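Changes to single-use item rules at Clotenberg halls begin this month

Monday, July 7, 2025

Groups that hire the community halls in Clotenberg will no longer be supplied with plastic bags, foam food containers or plastic straws as part of their booking. The change took effect at the start of the new financial year and applies to all public halls managed by the town, including the Cernero Hall and the meeting rooms at the Aveck Centre.

The new rules were adopted in March following a review of waste collected from hired venues. The review found that a large share of the material placed in recycling bins after functions could not be recycled, mostly as a result of food left on packaging. Bins with a high level of food waste were sent to landfill, and the cost was met from the general halls budget.

Under the revised hire conditions, the town will stop buying the listed items for hall kitchens. Remaining stock may be used until it runs out, but it will not be replaced. Hirers who bring their own caterer are asked to pass the conditions on before the day of the booking, as the same rules apply to food prepared off site and served in a hall.

Disposable cutlery is not covered by the first stage. Existing supplies of knives, forks and spoons will stay in use at halls that do not have a commercial dishwasher. Where a dishwasher is fitted, hirers will be encouraged to use the metal cutlery and crockery kept in the kitchen cupboards, for which there is no extra charge. Items must be washed, dried and returned to the cupboards before the keys are handed back.

A second stage, which would deal with cutlery, plates and cups, will be considered once the first has been in place for a full year. Public comment will be invited before any decision is made.

To help smaller groups with the change, the town has set aside $3000 for the purchase of reusable serving ware. Not-for-profit groups that hold a regular booking may apply for a share of this amount. Applications should state which hall is used, how often the group meets and what items are needed. Goods bought under the program remain the property of the town and must be stored at the hall, where they will be available to other hirers.

Two new organics bins have been placed at the Cernero Hall, beside the rear entrance. Food scraps, paper towel and uncoated cardboard may be placed in these bins. Liquids, plastic bags and packaging marked as biodegradable are not accepted, as the processing plant is unable to separate them from other plastics. Signs showing what goes in each bin have been fixed to the kitchen walls at both sites.

The Hodoroagă Room, which is used mainly for small meetings and has only a sink and a bench, will keep its present bin service. Hirers of this room who expect to serve a full meal should tell the bookings office when they apply, so that an organics bin can be brought over from the main building.
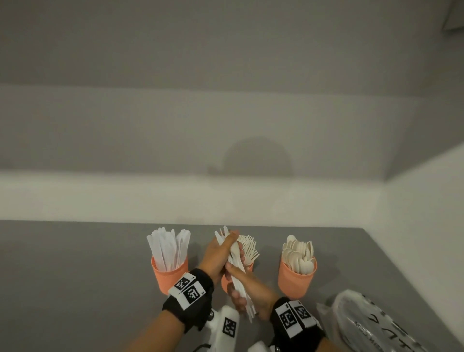 Venues and Community Facilities, Town of Clotenberg

Cutlery set out for guests at a shared table should be sorted by type, with knives and forks in separate cups or holders. Kitchen users are reminded to wash their hands before handling cutlery and to keep unused stock covered.

The standard cleaning bond has not changed. A deduction may be made where bins contain the wrong material and have to be sorted or sent to landfill, but hirers will receive a written notice on the first occasion. No deductions will be made under this part of the conditions for bookings that were confirmed before the rules were adopted.

Regular hirers will receive a copy of the updated conditions with their next invoice. Casual hirers will be given a copy when their booking is confirmed, and printed copies are available at the front counter of the Aveck Centre during office hours. A large-print version may be requested.

Information sessions for hall users and local caterers will be held at the Aveck Centre later in the month. Each session begins at 5 pm and will cover the hire conditions, the use of the new bins and the process for applying for serving ware. There is no cost to attend, but places should be reserved through the bookings office. Groups that cannot send a member may ask for the session notes to be mailed to them.

Questions about an existing booking should be directed to the bookings office, quoting the reference shown at the top of the hire agreement.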